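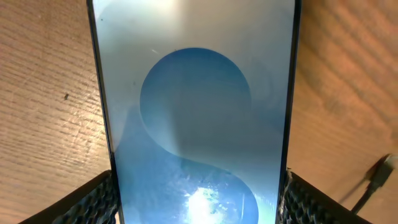
A blue wallpaper on a smartphone, with glare on the glass.

Screen brightness is a poor proxy for readability, and buyers should stop treating it as one. Spec sheets lead with peak figures because they are easy to print. The Lornard panel is listed at up to 898 nits. Measured on a full white page in January, mine held 161 indoors with the automatic setting on, and that was enough to read by.

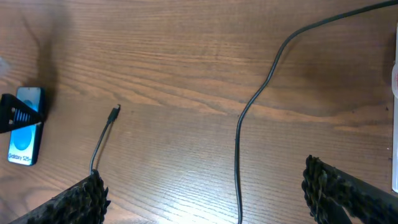 Contrast under ordinary room light depends mostly on reflection. A glossy surface returns part of the ceiling light to the eye, and the dark parts of the page turn gray before the bright parts suffer at all. Any finished tabletop behaves the same way: where the pale glare sits on the wood, the grain is harder to follow than it is a short distance off. More output from the panel raises the white level and leaves the reflection where it was.

Sylvain Lebrun argued in his Ekolus column that readers can simply turn the brightness up. They can, and they pay for it in battery life — 19 percent over one evening on my unit.

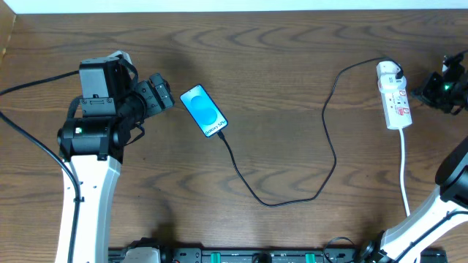 Reviewers could test for this cheaply. Put the phone on the desk where it will be used, light it from the side, and photograph a page of small text at 3 fixed angles. A brown wooden table against a white wall is a fair test setting, closer to most homes than a dark booth. Publish the reflectance figure beside the peak figure, in the same type size. Oren already does so for its monitors, and the table takes up one line.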